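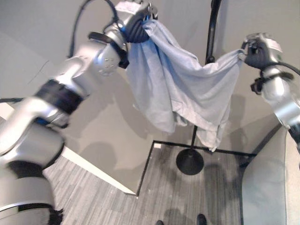 A pale blue cloth held at two corners, sagging between them.

Fold from the corners, or don't bother folding

Most advice on folding laundry starts with a flat surface. Lay the item down, smooth it out, bring one edge to the other. I think this is the wrong place to start for anything wider than a tea towel, and I have the linen cupboard to back me up.

The trouble with the table is friction. A damp-dried cotton throw dropped on a tabletop lands with its creases already in it, and smoothing by hand moves them sideways. You end up chasing a ridge from the centre to the hem and back. Hold the same throw up by two corners and its own weight does most of the work. The top edge tells you straight away if you have picked the right corners. If the cloth drops in one long tail on one side, you have a long edge and a short edge mixed up, or you have hold of a spot partway along the hem.

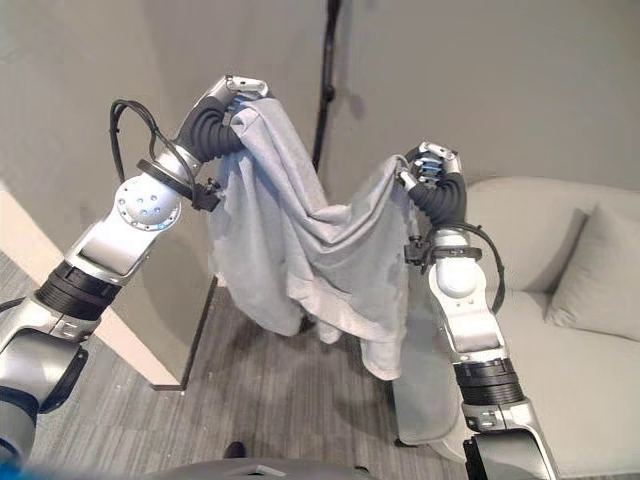

By the Household Desk, Vandville Weekly
Filed under: Opinion / Home
September

A grey cloth hung by its upper corners still sags in the middle and wrinkles all the way down. People see that and go back to the table. They shouldn't. The sag is only slack, and it comes out when the hands move apart. The folds below it are a separate matter and need a shake, one firm snap from the wrists, with the corners kept at the same height.

I tested this over 18 loads at home. The items were bath sheets, two Selero cotton throws and a heavy Flanagan blanket that measures 125 cm on its short side. On the table, the blanket took 35 seconds to square up. In the air it took less, and the edges met more closely at the end. The bath sheets showed the same result. Pillowcases showed no difference, and I still do those on the ironing board.

There are limits. Arm span is the obvious one. A queen-size flat sheet is wider than I can reach, so it has to be halved on the bed first or folded by two people. Ceiling height matters less than you would think, but floor clearance matters a lot. If the hem drags, it picks up lint, and carpet is worse than tile for this. Stand on a low step or fold the item in half lengthwise early.

Fitted sheets are outside this argument. The Wundier method, with one elastic pocket tucked inside the next, works well enough and is done mostly in the air anyway.

The usual objection is that hanging stretches the fabric. For a wet wool knit, that is fair – it should dry flat and be folded flat. For dry woven cotton held up for a few seconds, I have seen no sign of it, and the same objection would rule out the clothesline.

My throws now sit square on the shelf with the folded edge facing out. The table is used for stacking, after the folding is done.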